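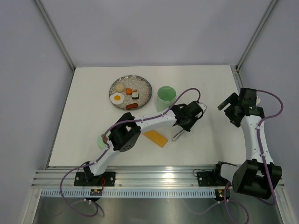
Brillside Play Food and Tableware: Frequently Asked Questions

Prosora Product Support, Toledo
Last revised 28th March

This page covers sorting, table layout, cleaning, storage and spare parts for the Brillside range. Safety notices are printed on the inside of the carton lid and are not repeated on this page.

CONTENTS AND PARTS

Which pieces belong to a place setting?

A place setting consists of a plate, a cup and a selection of food pieces. The food pieces vary by carton. The fried egg and the sausage are in every carton. Sushi-style pieces come with the mixed assortment only. Check the packing slip against the carton before reporting a shortage. Small pieces often end up inside the cup or under the cardboard insert.

My plate has a speckled surface. Is that a finish or a defect?

The speckled plate is a stock item, order number 653. The glittery white-and-gray pattern varies from plate to plate, and two plates will not match exactly. The rim is darker than the center. A plate with bare patches or a raised edge on the pattern is defective and will be replaced.

Can plates and cups be ordered without food?

Yes. Order them as tableware, number 1788, and state the cup color. Pale green cups are translucent. The shade looks deeper when cups are nested, so compare single cups when matching a replacement to an older set.

Are pieces from older cartons compatible?

Food pieces have no fittings and can be mixed freely. The green cups were changed slightly in May of last year. Older and newer cups will stand side by side without trouble but may jam if stacked. Do not force them. If two cups have jammed, run warm water over the outer cup and turn the inner one gently.

SETTING UP A TABLE

What kind of surface should I use?

Any flat, level surface that can be wiped. A plain white or light gray top makes dark pieces easy to find but hides the white of the egg and the paler round pieces. If those go missing often, keep them on the plate.

Where should the plate and cup go?

Set the plate down first and put the cup to one side of it, with enough space between them for a hand. Loose pieces go in front of the plate. Keep everything a hand's width from the table edge. Rounded pieces roll and should be placed on the plate, where the rim will hold them.

How full should a plate be?

Each piece should touch the plate. Once pieces start resting on one another, the top ones slide off when the plate is lifted. Place long pieces such as the sausage near the rim, following its curve, and flat pieces such as the egg where they can lie fully down. Remaining items can wait on the table or go on a second plate.

Does the table need walls or side panels?

No. A low border at the back and sides will stop round pieces from rolling off, and it is worth adding if the table stands away from a wall. Leave the front open. Panels in a pale, plain color are easiest to wipe and show marks early.

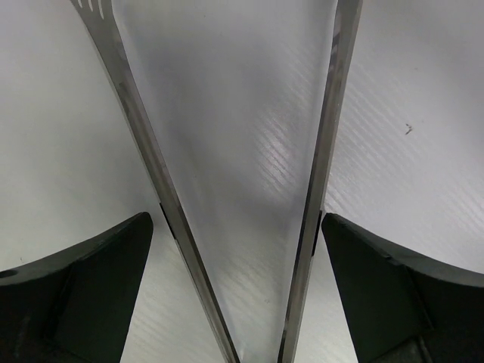
CLEANING

How do I clean the food pieces?

Wipe hard pieces with a damp cloth and a drop of dish soap, then wipe again with clean water. Soft pieces may be squeezed in soapy water for a few seconds. Press them flat between two towels to remove the water. Do not twist them.

Can pieces be soaked?

Hard pieces can soak for up to 15 minutes. Check for seams first. A piece made in two halves can take in water through the seam and should be wiped only. If water has already entered, stand the piece with the seam facing down on a rack and leave it overnight.

Can the tableware go in a dishwasher?

The cups can, on the top rack, without heated drying. The speckled plate cannot. Hot water and strong detergent dull the pattern, and this type of wear is not covered.

What removes crayon or marker?

Try dish soap first. If a mark remains, use baking soda mixed to a paste and rub lightly with a fingertip. Avoid scouring pads on every part of the set. Marks on painted areas should be left alone once soap has failed.

STORAGE

What size of bin is required?

A complete set fits the Tellgate shallow bin, number 3448. A deeper bin will also hold it, but the heavier tableware then tends to sit on top of the soft pieces and dent them. Dents normally recover overnight at room temperature.

In what order should the set be packed?

1. Place plates flat on the bottom of the bin, patterned side up, with a sheet of paper between each.
2. Lay cups on their sides along one end.
3. Put hard food pieces next to the cups.
4. Put soft pieces and sponge-like items in last, on top.
5. Close the lid without pressing. If it does not seat, take out the top layer and repack it.

Everything must be fully dry before the lid goes on. Cups dry slowly at the base and should be turned over at least once.

Where should the bin be kept?

Indoors, away from heaters and direct sun. Yellow and orange pieces fade first. Fading affects appearance only.

REPLACEMENTS AND RETURNS

How do I order a single food piece?

Use the spare parts form and enter the carton number followed by the name of the piece as it appears on the packing slip. Color descriptions alone are not accepted, as several pieces are close in color. Single pieces ship from Toledo in a padded envelope.

Can an opened set be returned?

Yes, if it is complete and clean. Include the packing slip and tape the carton on all open edges. Sets returned wet are discarded on arrival and no credit is issued.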